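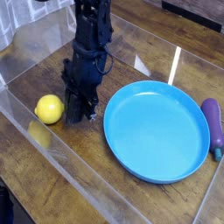 In Defense of the Plastic Plate

Posted 1 Jan 2025 by Corrado Testa

I own a set of good plates. They were a wedding present from my aunt, they have a thin gray line around the rim, and they live on the top shelf where I need a chair to get at them. What I eat off, pretty much every day of the year, is plastic. Bright, cheerful, sky-blue sort of plastic, the kind you'd hand to a kid at a cookout. And I've gotten tired of being teased for it, so let me make my case.

First, color. Food looks better on a plate that has a color! I know the restaurants all went white years ago, and I understand the thinking (the plate is a blank page, the food does the talking, and so on). But my food doesn't have that much to say. It's scrambled eggs. It's half a sandwich. Put scrambled eggs on a white plate and you get a hospital breakfast. Put them on blue and they look like somebody was glad to make them. A lemon next to a blue plate is about as good as a kitchen gets, in my opinion, and you don't have to cut the lemon or do anything clever with it.

Second, noise. If you've ever lived in an upstairs apartment, as I did on Ojeda Street for 9 years, you know what a stack of stoneware sounds like at six in the morning. My downstairs neighbor used to tell me what time I'd had breakfast. I switched to plastic that June and she stopped mentioning it, and we got to be friends, and I still have her recipe for lentils.

Third, the table. This is the part where people who love nice things ought to be on my side. I have a wooden table, a proper one, with knots and dark streaks, and I'm fond of it. Stoneware has that rough, unglazed ring on the bottom, and every time you slide a plate over to make room for the newspaper it leaves a faint pale arc. You can sand that out, sure. I've done it twice and I'm not doing it again. I've come around to liking a few scuffs on a table anyway, the worn spots where people have been putting their elbows, but I'd like them to come from elbows.

Now for the other side, and I'll be fair. Plastic stains. Don't put tomato sauce on it and go watch a movie. It shouldn't go in the microwave unless the bottom says it can, and I heat my leftovers in a glass bowl and move them over, which my sister says cancels out the whole point of having an easy plate. Knife marks are a problem too. If you eat a lot of steak, keep the stoneware. And yes, a plastic plate is plastic, and there's too much of that in the world already. My answer is to buy it once and keep it. The throwaway kind, the stack of 100 in a sleeve, I can't defend at all.

The thing that really gets me, though, is the idea that there's an age when you have to hand over the bright stuff. We give little kids all of it. Blue plates, purple eggplants with green caps, a whole toy grocery store in colors you can see from the driveway. My niece has a play kitchen that's a lot more fun to stand in than mine. Then they grow up and move out and we give them a box of oatmeal-colored dishes and tell them it goes with everything. It goes with everything the way rain goes with a parking lot.

I went into the housewares store at Indham before the holidays, just to look, and there were 30 different plates on the wall by the registers. I know because the sign said so, very proudly. White, off-white, sand, something called fog. I asked the young man if they had anything blue and he walked me over to the picnic aisle, which was marked down and half picked over, and that's where I got my last two. They're wide and shallow with a rim high enough to stop a runaway pea, and they've been on my table every day since.

My aunt is coming for lunch on Sunday. I suppose I'll get the chair out.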